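Murnemholm Studio - Small Bottle Storage Check
Sheet 5, craft room, butcher-block table
Date of check: 3 September 2017
Form in use: Dunonis bench form, with comments

1. Table top level and steady. PASS
Leaned on all four corners. No rocking. The August sheet says the same thing, for once I agree with it.

2. Bottles kept in a tray or bin when not in use. PARTLY
The form only asks if a tray is "provided." Providing one is easy. I would like to see it used at closing time, and one check can't tell me that.
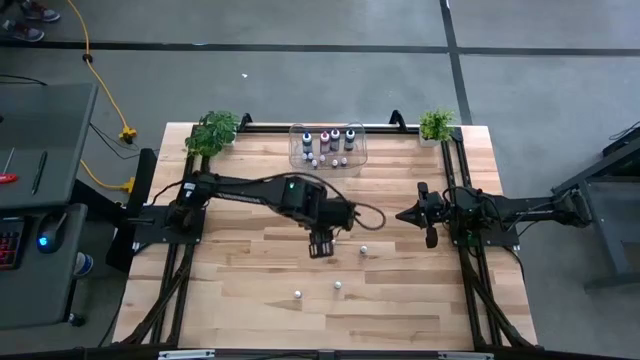

Does a clear tray count as closed storage under this form?
Only if it has a lid that latches, so an open tray gets marked as "contained" on line 2 and fails line 3.

3. Closed storage for colorants and inks. FAIL
The Clevholm cabinet was supposed to cover this. It has a lock and the key hangs on the lock. I am not passing that.

4. Caps on and tight. PASS WITH COMMENT
Tried each cap by hand. A cap that looks shut tells you very little, and last time two of them spun freely. All held today. Whether they hold after a busy class is another matter.
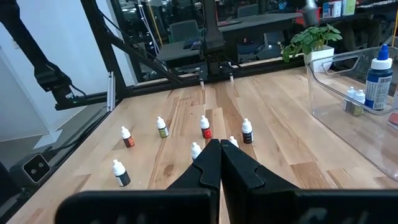
I would still add a cap check to the end-of-day list, even though I've been told it is "understood." It was understood in August too, and we lost a shelf liner.

5. Labels readable and facing out. PARTLY
The supply list from Berhe runs to 129 items and claims every one is labeled by name and color. I doubt anybody has compared the list with the table. Item 1103 on it has no color name at all.

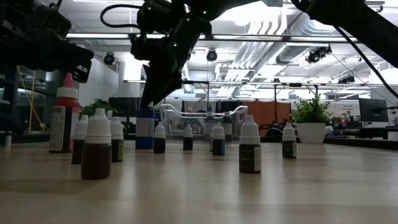
Sorting by label color is the house system, and I don't think much of it. It works for people who set it up and for nobody else. Olive green and dark green labels are both in use on the small white-capped bottles, and in poor light I would not trust myself to pick the right one. Print the name larger, on two sides.

6. Tall bottles set back from the front edge. PASS WITH COMMENT
The form gives no distance. I used 30 cm for the tall ones, measured with a tape. Somebody should write a figure into the form so the next person isn't guessing.
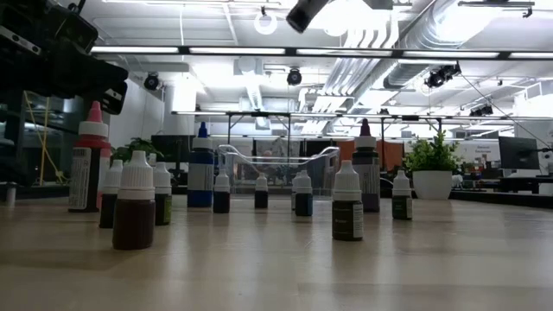

Line 6: tall bottles with red, blue and maroon pointed caps, small dropper bottles between them.

7. Plants clear of the work area. PASS
Fine where they are. Water them somewhere else.

8. Spill kit within reach. NOT CHECKED
Told it was on order. Left blank until I see it.

Result: not signed off. Lines 3 and 8 to be looked at again.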